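Pladico stem grasping set: README

Maintained by Na-rae Seol and Aravind Pinto, Breststead
Last changed: December

What this is

Wrist camera recordings and gripper logs from a study of how to pick up bundled, thin-stemmed objects with a two-finger gripper. The question was whether choosing the grasp by stem direction works better than choosing it by the centre of the whole object. With flowers the two give very different answers, as the heads take up most of the area and the stems are what you want to hold.

Method

Both methods start from the same wrist view with the fingers open. The baseline (centre) closes on the middle of the object mask. Ours (stemline) fits a line through the stems, ignores the heads and leaves, and closes across that line. No retraining is done between objects. Tincuța Pîrvu wrote the line fitting code, which is in the stemline folder.

Result

Each method had 100 attempts on artificial flowers. An attempt counts as a success if the bundle is lifted and held until the arm stops. Stemline succeeded 63 times. We have left the centre figures out of this version while the labels are checked again.

Known problems

Crossed stems pull the fitted line to one side.
Leaves low on the stem are sometimes taken for stem.
2 log files have no closing force. They are listed in missing.txt and should be skipped when computing force averages.
Patterned floor and wall coverings were used on purpose, so expect poor masks from simple colour thresholds.

Using the files

Unpack everything into one folder and run check.py first. Times are in seconds from the start of each attempt. Finger opening is in millimetres.

Changes

Version 2: failed attempts added, folder names shortened.

Comments and corrections go at the foot of this page.

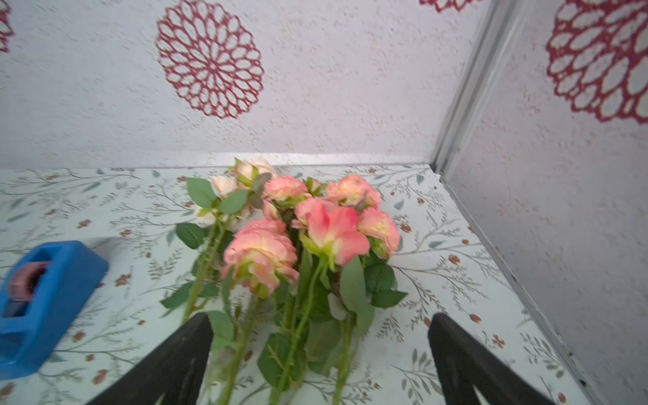 Tania Khondokar: Does stemline weight long stems more than short ones when it fits the line? I tried it on loose grasses and the line kept following the longest one, even when the rest lay at a different angle. A setting to turn that off would help.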